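From the packing table

Hello again from the back end of the Relham swap shop! Cadi Penry asked me to fill the newsletter slot this time and said I could write about whatever was on my mind, so you're getting mailing bags. Sorry, Cadi.

For anyone who joined after November, we started out as a shelf of books people could borrow by mail and we've sort of grown sideways into clothes, yarn, puzzle sets with most of the pieces, and the odd baby blanket. Last month we sent out 177 parcels, which is by a long way the most we've ever done, and I packed a good chunk of them myself while listening to the same two albums over and over (my family has asked me to find a third).

So, bags. I used to be a box person. I loved a box! I'd save them from everywhere and flatten them behind the couch, and then when somebody wanted one sweater mailed out I'd put it in a box meant for a toaster and stuff the rest with newspaper. Dinesh Lobo finally sat me down with the postage receipts and I have to admit he had a point. Soft things go in bags now. Sweaters, scarves, yarn, pillowcases, all of it. Books still get cardboard, and please don't write in about that, I've seen what happens to corners.

What I've learned is that a plastic bag wants a bit of handling before you seal it. Lay the item flat, fold it so it's a little narrower than the bag, slide it in, and then press down with your forearm from the bottom up so the air goes out the top. THEN peel the strip. If you peel first it will stick to your sleeve, and then to itself, and you'll be starting over with a new bag. I went through 6 of them that way one evening and was too embarrassed to put them in the log. Nithin, if you're reading, that's where they went.

The label goes on the smoothest side, after sealing. I smooth it from the middle outward with an old library card. Any wrinkle running through the barcode and the scanner at the counter gets grumpy, and then so does the line behind you.

The other big change is crates. We bought a few plastic ones for the packing table and I can't believe we spent so long with everything sliding around in heaps. An empty one goes at the left, and each parcel goes straight in once it's been weighed and measured. When it's full it gets carried to the door and another one takes its place.
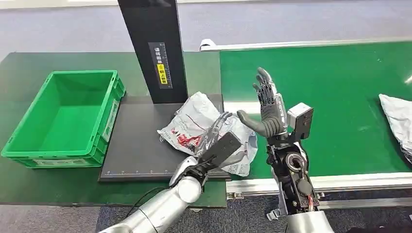
I do have one gripe about bags, and it's that they won't stack. You get three or four in a nice pile and then the whole thing slithers off to one side like a plate of pancakes. Benjamín Iturra's answer is to stand them on end in the crate like files in a drawer, with the labels all facing the same way, and it does work pretty well as long as the crate is more than half full. Before that they just slump. I've been using a rolled-up towel as a bookend.

Measuring is worth doing, too. A bag that's thick in the middle can tip over into the next price up, and often all it takes is refolding the sweater so the sleeves aren't bunched in one spot. Mpho Le Roux got a whole winter coat under the limit last week and I'd like her to come and show the rest of us how.

If you have clean used mailing bags at home, we'll take them, any size, as long as the old label can be covered. We're down to our last 34. Leave them in the bin by the side door, or hand them to Cadi. Yarn requests for the next round should go on the usual sheet, and whoever asked for the green mohair, it's packed and has your name on it.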